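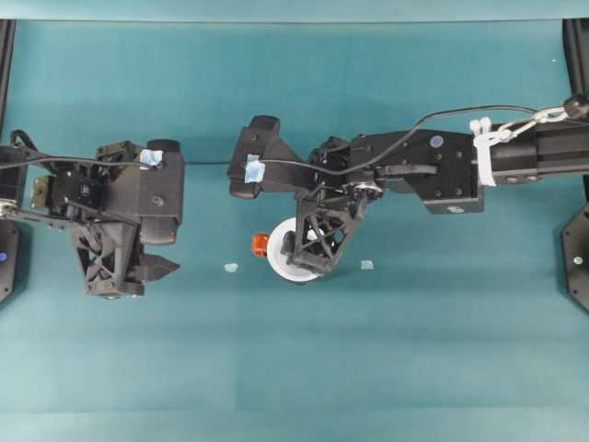
Steltton user forum: Two-arm cells: Care and repair

cell_support_jekthorpe
Members are asked to comment on our inspection routine for the two-arm cell at Jekthorpe. The fingers are checked every 50 hours and the wrist cables every 1000 hours. On the right arm the cable loops over the forearm and down to the wrist, and there are zip ties around the arm further back. We propose to extend the cable check to 2000 hours.

raudsepp_maint
We would advise against the extension. A cable that passes over the gripper should be looked at whenever the fingers are. Our own unit lost a wrist signal at 623 hours – well inside your present interval.

Randard_workshop
I do not share that view. Frequent handling loosens connectors. The ties deserve attention first: the loose loops should be trimmed and the clip and chain inspected.

cell_support_jekthorpe
Trimming is agreed. The 1000-hour check will remain for now.

raudsepp_maint
Please also renew the blue tape on both grippers at that check. Ours leaves residue if left on too long.

Randard_workshop
Agreed as to the tape. I maintain my objection to the rest.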